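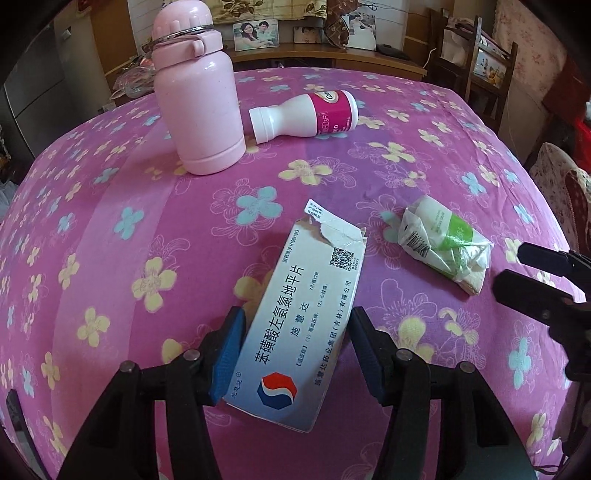

Stevens Language School began in 1991, above a tire shop in Cistville, with one teacher, a borrowed blackboard and a smell of rubber that some of our first students claim they can still conjugate verbs by. Our founder, Helmut Hellwig, had taught out of textbooks for years and was tired of them. In his textbooks everybody was named Peter and was always on the way to the train station. Helmut wanted people to read what's lying around the house. A medicine box with Chinese printed on the flap, dropped on a flowered cloth, will teach a beginner more about which characters matter than a chapter on Peter's luggage, and you have a reason to get it right. We still teach this way. We do now own our blackboards.

Who we are

There are nine of us, counting Helmut, who retired and then kept coming in. He teaches German on the mornings he feels like it and sits at the back of other people's classes on the mornings he doesn't. New teachers find this alarming for about a month.

Els Timmermans runs the school. She came to us as a student of Portuguese, complained about the timetable, and was handed the timetable. She also teaches Dutch at all levels and French when somebody is out sick.

Tineke Van Loon heads the Chinese program, our biggest. She has strong views on stroke order and will share them.

Dirk Michiels teaches Spanish and Italian, on different floors, to keep himself from mixing them up. Nele Bakker looks after the front desk, the library and the coffee machine, and she answers the phone in whatever language you start in, up to a point.

What we teach

Thirteen languages at present. Most run from complete beginner to "can argue with a landlord," which is our own name for upper intermediate and appears on no official scale. The rest go as far as we have students to fill the room. If you want one of the small ones, ask Nele, and bring a friend who wants it too.

Classes meet twice a week in the evening, with a daytime group for people who work nights or have given up working altogether. We keep them small. A full class is nine people around one table, and if you skip the homework everyone will know, including Helmut.

How a class goes

You will be asked to bring things in. Labels, bus tickets, bills, instructions for flat-pack shelves, the note your neighbor left about the hedge. The first half hour goes to reading whatever has turned up on the table. After that there is grammar. We have tried leaving the grammar out and it does not go away.

We don't do trust games, and we don't sing. Dirk's students sing, but that's between them and Dirk.

There is a test at the end of each term. It is short, it is marked in pencil, and if it goes badly you may take it again once you've stopped being cross with us.

Where we are

We left the tire shop long ago and moved across the river to the old Dukley building, next to the laundromat. The sign outside still says Dukley, in letters far better than ours, so we have left it up. Our sign is the small one by the bell. The elevator goes to the second floor and we are on the third, an arrangement we inherited. If the stairs are a problem, tell us when you sign up and we'll put your class downstairs in the Prasar Room, which is also the nicest room, so please don't everybody claim a bad knee.

Parking is behind the building and is full.

Signing up

New classes start in September and January, with a short course in July for people going somewhere in August. You can sit in on one class for free before you pay. Stop by the desk after four in the afternoon, or call and let it ring. Nele may be on the stairs.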